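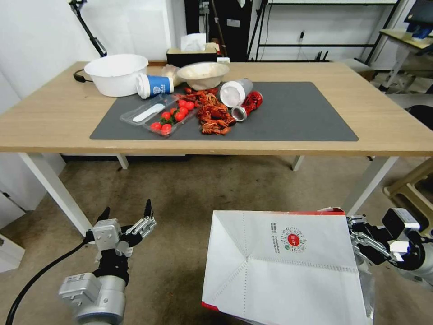

Table-clearing station, Cistance open day. Right gripper on the paper bag, left gripper open.

Visit report: Cistance open day, Gilbert Street workshop
By Heike Hollmann
19/10/2019
4 comments | 30 shares

The open day ran in two sessions, with visitors admitted in groups of 10. I attended the morning session. The programme listed three stations: a kinesthetic teaching bench, a two-arm table-clearing station run by remote control, and a short talk on data handling. Most of this report concerns the second station, where the group spent the longest and where the staff were freest with numbers.

Kinesthetic bench

Kaede Amano ran the first bench. A single arm was set to gravity compensation and visitors were invited to guide it by the wrist through a peg placement, then replay the recorded path. Replay was good when the peg block had not moved and poor when it had been shifted by a few millimetres, as one would expect from a pure position trace. Amano uses the bench mainly to train new operators. Guiding an arm by hand shows them where the joint limits are and how the elbow behaves near full extension, and in her view they make fewer awkward reaches afterward.

Hand guiding is not used for the two-arm tasks. One person cannot comfortably move both wrists and work both grippers, and the person's body would also block the cameras.

Two-arm station

The task is clearing a table after a snack. The items are laid on and around a dark grey mat on a light wooden table: a tray with a spoon in it, cherry tomatoes, a heap of crayfish, a paper cup, a plastic bag, a drink can and a few others. A white plastic basin stands at the left end. The operator opens a bag with one arm and then fills it with the other, leaving the reusable pieces on the table.

Control is by two hand-held leader units, one per arm, with a trigger for each gripper. The software is Rilon, written in house, and it maps wrist pose directly with a clutch on the thumb button. There is no force feedback. Akihiko Onishi, who was operating during our session, relied entirely on the video and said he had stopped missing the feedback after the first 100 demonstrations. I had a turn of several minutes and missed it a good deal. Closing the gripper on a can is easy to judge by eye; closing it on a thin sheet of plastic is guesswork.

The bag is the difficult part of the task. It is light, it creases, and its lining reflects the room lights. It must be held by the rim with the mouth turned toward the other arm, and any slack in the rim folds inward when something is dropped against it. 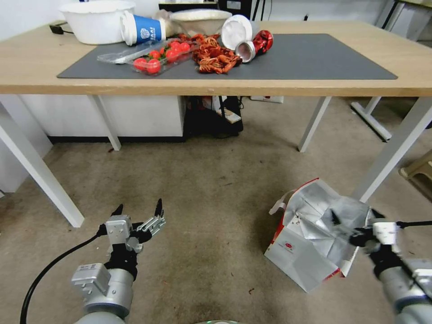 Picking it up from the floor is a separate sub-task with its own label in the logs. The carpet gives slightly under the fingertips, which helps: the operator can press down a little and slide a finger under the edge of the paper without loading the wrist. On the hard floor of their previous premises the same approach produced protective stops, and the workaround was to raise the whole pickup onto a box. Onishi prefers the floor version. It requires the arms to work low and then travel up past the table edge, so the recordings include a long transit with the bag swinging, and that transit is something they want a policy to see.

I asked how failed grasps are treated. A failed grasp followed by a successful second attempt is kept whole and marked as a recovery. A demonstration in which the operator gives up is kept as well, in a separate set, and is not used for training at present. Shigeru Yagi, who looks after the logs, would like it to be used and was candid that there is disagreement on the point.

Grippers

Both arms carry two-finger grippers with black fingertips. The fingertip pads come from Fasteo and are replaced when the surface glazes. A harder compound was tried in August and withdrawn. It lasted longer but lost grip on paper, and operators compensated by squeezing, with the result that cups were crushed in recordings where the written instruction was to lift the cup gently.

Cable routing is conventional, with a service loop at each arm. Someone in the group asked about snagging on the table edge. Yagi's answer was that the operator is expected to watch for it and that there is no software guard.
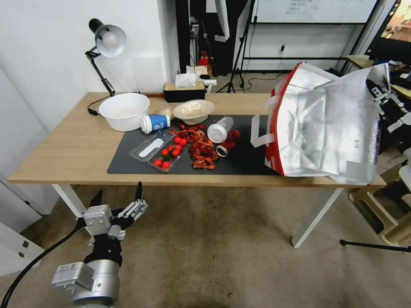 Heike Hollmann

Lighting and layout

The lamp clamped at the back left corner is part of the protocol. Its position is changed between blocks of recordings, along with the order of the items, so that the highlights on the clear plastic trays do not always fall in the same place. The mat stays. It gives a plain dark ground for the pale items, and I would question whether a policy trained only over this mat will manage on bare wood. Yagi agreed that this had not been tested.

Items are reset by hand from a printed sheet. The sheet gives zones only, left third, centre and right third, and the person resetting chooses the exact position within the zone. The crayfish heap is simply tipped out and left as it falls. Resetting takes longer than the demonstration itself in most cases, and it is the real limit on throughput.

Data talk

Assunta Monti gave the closing talk. The collection for this task now stands at 2,000 demonstrations from six operators. Every operator is scored on duration and on number of regrasps, and the spread between the fastest and the slowest is wide enough that she trains with operator identity as an input and then fixes it to one value at run time. Results for the can and the cup were described as usable. Results for the bag were described as early, and no success rate was given.

She also covered labelling. Each recording is split into sub-tasks by a second person who was not the operator, working from the video alone. Where the labeller cannot tell whether a grasp was intended, the segment is marked unclear and left out. Thin, transparent items account for most of the unclear segments.
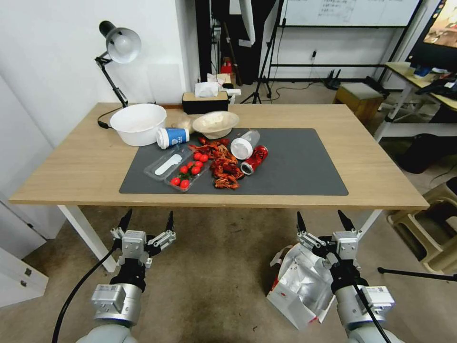
Both arms raised at the near side of the table, bag hanging from the right gripper.

Practical notes

The workshop is on the ground floor, with step-free entry from the car park side. The operator's station is close to the arms, so conversation with the operator is possible but discouraged while recording. Questions were taken between runs. There was no printed handout; Monti's slides are to be sent to those who left an email address at the door, and mine had not arrived at the time of writing.

I would suggest the earlier session to anyone planning a visit next year. The group after ours was larger and had less time on the leader units.

Contact the editor | Copyright, all rights reserved | Back to top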